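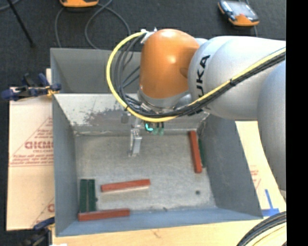 7 min read

November
By the author

Figure 1. Robot arm over a metal bin holding six blocks.

4. What happened when we stopped posting on a schedule

I should say up front that I went into this part of the study rooting for the scheduler. I've used one for years. You fill the week in one sitting, you close the tab, and the posts go out while you're doing your real job. So when the first set of comments came back and the scheduled posts looked flat, my first move was to check whether I'd sorted the spreadsheet wrong. I hadn't.

A quick refresher on the setup, for anyone who skipped Section 3 (I would have). We followed four business pages in Fostton and Skistport: a bike repair place, a bakery, a garden center and a shop that sells used school uniforms. Over the whole run they put out 286 posts between them. Part of the time the owners wrote ahead and let Trorel send everything at set hours. The rest of the time they posted from their phones whenever they felt like it, with no calendar and no reminders from us. Each page did both, in alternating weeks, so every page is its own comparison.

What I counted, and why

The main measure is replies, by which I mean written comments from an account that isn't the page itself. I left likes out. People hit like with their thumb while they're reading something else, and I've done it to posts I couldn't describe a second later. A written comment takes some effort, even if it's just "what time do you close."

I also tracked whether the owner wrote back within 60 minutes of the first comment. That cutoff is a little arbitrary. I picked it before we started, after reading through a pile of old threads and noticing that most of the ones that turned into a conversation had done so quickly. A longer window might give you a different picture, and I'd love for someone to try it.

One thing I did not count is reach, the number the platform gives you for how many people were shown the post. I have the numbers and I don't trust them enough to put them in a table. The definition changed on the help page partway through our run, and I couldn't work out whether the change applied to the figures I'd already downloaded.

The main result

Posts sent from the phone got more written replies than posts sent by the scheduler, on every page. The gap was wide at the bakery and narrow at the garden center, but it pointed the same way each time. I expected at least one page to go the other way, just from luck.

Before anyone deletes their scheduler, look at the second measure. When an owner posts from a phone, the phone is in their hand. They see the first comment come in. They answer it. Somebody else sees the answer and adds a question of their own, and now you have a thread. With the scheduled posts, the first comment often sat there until the shop closed. When I looked only at posts where the owner answered inside the cutoff, most of the difference between the two kinds went away.

So my reading is that the scheduler itself does very little harm. The trouble comes from what it lets you do afterward – you forget the post exists. I can't prove that with this design. We never told anyone to schedule a post and then sit by the phone, and that's the obvious next test.

The wording did change

There's a wrinkle, though. The phone posts were also written differently. They were shorter, they had more typos, and they mentioned things happening that day: a delivery that came late, a tray of rolls that had to be sold by noon. The scheduled ones leaned on holidays and general tips. You can write "remember to oil your chain" weeks ahead. You can't write "the road outside is closed, come in the back way" weeks ahead.

I tried to pull the wording apart from the timing by sorting posts into dated and undated. A dated post is one that would make no sense if you moved it to another week. Nearly all of the dated posts were phone posts, which leaves too few scheduled ones to compare fairly. I'm reporting the split anyway because I spent a long time on it, and because the undated phone posts still did a bit better than the undated scheduled ones. Make of that what you will. I wouldn't hang much on it.

The uniform shop is its own case. Most of its comments are size requests, and those come in under any post at all, including a photo of the owner's new door mat. Take that page out and the main result gets slightly stronger. I left it in, since dropping the awkward page after seeing the numbers is exactly the sort of thing I complain about when other people do it.

What the owners told me

I talked to each owner at the end, by phone, with no script to speak of. Two things came up more than once. First, all 4 of them said the scheduled weeks felt easier, and I believe them. The bakery starts at hours when I'm asleep, and asking that owner to be chatty online at the busiest part of the morning is asking a lot. Second, several said they felt odd seeing a cheerful post go out under their name on a bad day. One had a tip about spring bulbs appear in the middle of a flooded storeroom and said it looked like somebody else was running the shop.

That second point doesn't show up anywhere in the counts, but I keep thinking about it. Customers in a town the size of Fostton know when the storeroom has flooded. A bulb tip that afternoon reads strangely to them too.

Limits of this section

The sample is tiny. Both towns are places where people already know the owners, so a comment can be a way of saying hello to someone you'll see at the counter later. We had planned to include a fifth page from Oral, where far fewer customers live close by, but it changed hands before the first week and the new owner wanted a fresh start without us. I still think that page would have taught us the most.

The owners also knew I was watching. I asked them to post as they normally would, and I'm fairly sure they tried, but there's a burst of phone posts in the opening week that never comes back. Leaving that week out shrinks the gap and doesn't close it. Both versions are in the appendix, along with the rules I used for deciding what counts as a comment from a real person, and the handful of threads where I changed my mind.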